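We use cookies to remember your settings. Accept | Manage
4 min read

Week 6: Why rooms echo (and what to do about it)

Okay, so last time we clapped in the stairwell and everybody heard that long tail. I want to put a name on it. Reverberation time is how long a sound takes to drop by 60 decibels after you stop making it. Big room, hard walls, long time. Small room full of coats, short time!

Go find a room with a bare floor and a metal ceiling and just talk in it. Your consonants smear. I love doing this, my family doesn't. 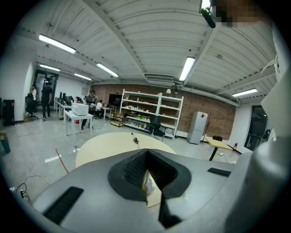 Concrete floor, corrugated metal ceiling.

Sabine's formula is the one to learn. In metric, it's 0.161 times the volume, divided by the total absorption. For the homework, use the Plendau hall: volume 718 cubic meters, and work out the absorption from the surface table in your packet (Kurniawati Liem typed it up, so thank her, and yes, the curtains count).

Furniture matters less than you'd think. A bare table soaks up almost nothing, it mostly bounces sound around. 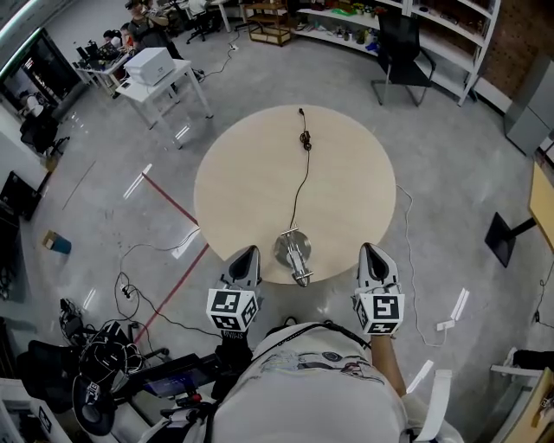 People are another story. We're soft and lumpy and wear clothes, so a full hall sounds drier than an empty one, and that's why a rehearsal can fool you. Do the Plendau problem twice, once empty and once with the seats filled, and bring both answers to lab.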